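Start | Bad & Küche | FAQ | Reparatur | Kontakt

Häufige Fragen zum Waschtisch aus einem Guss

Muss ich die Platte polieren?
Müssen nicht. Weicher Lappen, lauwarmes Wasser, ein Tropfen Spülmittel. Wer danach noch Tatendrang verspürt, darf die Fenster putzen.

Hilft Scheuermilch gegen matte Stellen?
Sie hilft vor allem dabei, weitere zu bekommen. Für die Serie Udevier gibt es eine Pflegepaste, 500 ml, reicht bei normaler Eitelkeit jahrelang.

Warum ist die Vorderkante so rund?
Weil Hüften gewinnen sollen, wenn morgens um 8 Uhr zwei Leute an denselben Spiegel wollen. Kalkränder sammeln sich unter der Wulst, also bitte auch dort wischen, wo man nichts sieht.
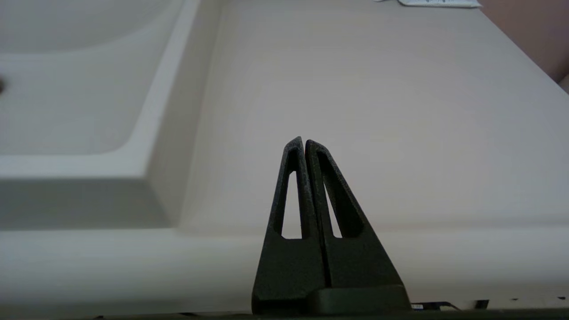 Cremeweiße Platte mit eingeformtem Becken und gerundeter Vorderkante.

Wozu das kleine Loch in der Beckenwand?
Meist ist es der Überlauf. Einmal im Monat mit der Flaschenbürste hinein, der Geruch vom Oktober kam nicht aus dem Siphon.

Haarfarbe auf dem Rand, was nun?
Sofort abwischen. Nach 30 Minuten gehört der Fleck zur Familie.

Kann ich das Becken einzeln tauschen?
Nein. Becken und Platte sind ein Stück, da hilft auch kein freundlicher Anruf bei uns.

Kommentare (3)

Armelle Roussel: Flaschenbürste war der richtige Tipp. Ich möchte nicht darüber reden.

Rivska: Geht die Paste auch bei Duschwannen?

El Khatib: Bei meiner ging's. Erst hinten in der Ecke probieren.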